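Home Issues Authors Submit About
Search this site Go Advanced search

3. Collecting demonstrations

3.1 Hand-held capture

The demonstrations used in this paper were recorded with the Satora grippers, a pair of hand-held devices that a person holds and squeezes in place of using their own fingers. We had first planned to collect everything by remote control, with the operator driving the two arms of the Voltport platform from a desk. Remote control has one clear strength, which is that the recorded motion is by definition a motion the robot can make. It was also slow. In the pilot study our operators spent much of each session correcting small errors of depth, and several gave up on thin objects altogether.

Hand-held capture removes the arms from the recording stage. The operator stands at the table, sees the objects directly and feels some of the contact through the handles. The price is paid later, when the recorded path has to be fitted to an arm with its own limits of reach and speed. Section 4 deals with that step. The present section covers the task, the instructions given to operators and the way faulty recordings were found.

3.2 Task

We chose sorting of thin utensils into bins. The task is ordinary and easy to explain, but it is awkward for two-fingered grippers. A rod lying flat on a hard surface gives the jaws very little to close on, and once lifted it tends to turn about the point where it is held. The operator has to allow for this turn before the rod reaches the bin wall. Operators who were new to the task often lifted the object well and then struck the rim with its far end.

Figure 2 shows a demonstration in progress. All recordings reported here used 3 bins, placed in a row at the far side of the work surface. Objects were set out by the experimenter and the operator was told which kind belonged in which bin. Either hand could be used, and passing an object from one hand to the other was allowed.
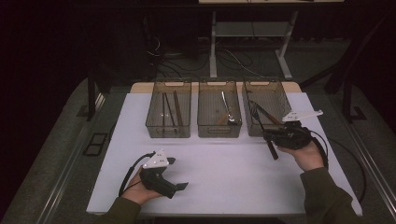

Figure 2. Utensil sorting with two hand-held grippers.

Operators were asked to work at a steady pace and to keep the wrist as still as they could while closing the jaws. We did not ask for any particular grasp. Earlier work by Roman on the Voicu data had prescribed a grasp near the middle of each object, and the policies trained on it did poorly when the middle was blocked. We preferred to let people choose, and to accept the wider spread of grasps that followed.

If an object was dropped, the operator could pick it up and carry on, provided that it had stayed on the work surface. These recoveries were kept in the training set. A drop to the floor ended the recording.

3.3 Amount and quality of data

We collected 700 demonstrations over the course of the study, the last of them in December. Of these, 184 were set aside before training. The most common fault was a break in tracking when one gripper passed close in front of the other – a problem we had expected, though not at this rate. The next was a late start, where the operator had already begun to move before recording was switched on. A smaller group had to be dropped for wrong placement, usually after the operator had misheard the instruction.

Each new operator was given 10 practice attempts, which are not included in the total. We saw no clear benefit from longer practice. What did help was letting people watch a replay of their own motion on the robot, since they could then see which of their habits the arm was unable to copy. Fast turns of the wrist were the main one. After a replay most operators slowed these turns without being told to.

Screening was done by hand by Emanuel Roman, using the synchronised video and the jaw opening signal. A recording was rejected if the position of either gripper was lost during a grasp or a release. Short losses during free movement were filled in by interpolation – the effect of this on training was small and is reported with the other results. The same rules were applied to the remote control recordings from the Prurwood pilot, so that the two sets could be compared on equal terms.

Contact the editors Copyright and permissions Back to top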